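Minutes — Perception and Control Software Meeting, Lavance
2024-07-23. Present: the perception, planning and tooling groups. One guest from Trandex, by telephone.
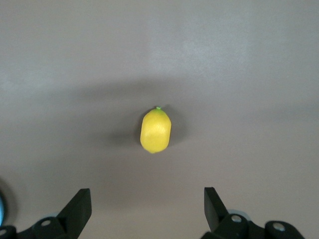 1. Minutes of the June meeting
Accepted with one correction. The wrist calibration script belongs to tooling, and the June minutes gave it to planning by mistake.

2. Shadow and the segmentation mask
Perception reported that the mask for a single object grows too large when the arm's own shadow falls across the grey surface. The yellow fruit is found without difficulty by colour, but the depth step then takes some darker pixels near its outline as part of the object, and the grasp centre moves. The group discussed two remedies: to train again with more shadow in the data, or to clean the mask with a colour check before the depth step. It was agreed to try the colour check first. Trandex asked whether this will also work for a dark object on a dark mat. Perception answered that it probably will not, and this stays open.

3. Approach planner
The planner now waits up to 400 milliseconds for a fresh mask before it starts the descent. Control finds this too long and would prefer that the arm begins slowly and corrects on the way. Planning does not want a correction in the last 20 millimetres — the fingers are already beside the object there. No decision was made. Both groups will write down their proposal on one page.

4. Tatasine log viewer
Ticket 2134 is still open. The viewer shows the gripper state one step later than the wrist camera, so a grasp looks closed too late in the replay. Tooling has found the cause in the time stamp conversion and has a patch in review. The colour legend was also criticised, but this has low priority.

5. Kontogiannis licence
The licence for the Kontogiannis solver covers 18 seats and all are in use. Tooling will ask for the price of a floating licence.

6. Actions
Perception: colour check before the depth step, behind a switch.
Planning and control: one page each on item 3.
Tooling: merge the viewer patch, request the licence price.

The next meeting will be at the usual hour, in the small room.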